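Slide 4. Budget, wet bench cell, Zanele Du Plessis

Arm and hand are one line item. Ndlovu quotes 13 weeks from order.
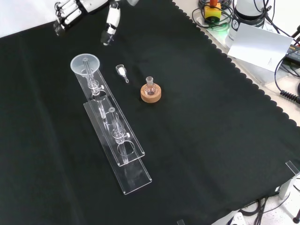
Glassware is a consumable. Plan 30 flasks a year and bill them to Sisine, separate from capital. Spare fingers: price per set, Balto only.

Slide 5. Bench fit-out

Racks and cork rings stay as they are. No custom fixtures before April.

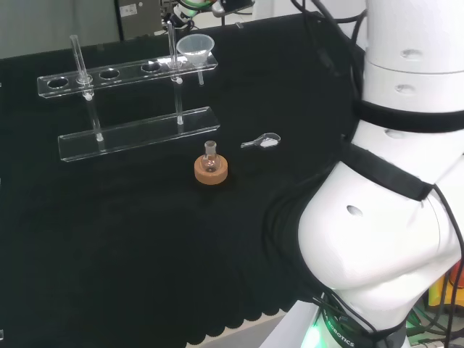 Flask on cork ring, spatula to the right.

Service contract: up to 20 percent of purchase price. Ask Zokdale for the two-year rate.

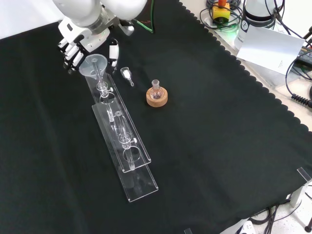
Cable routing is unquoted. Take questions on power before slide 6.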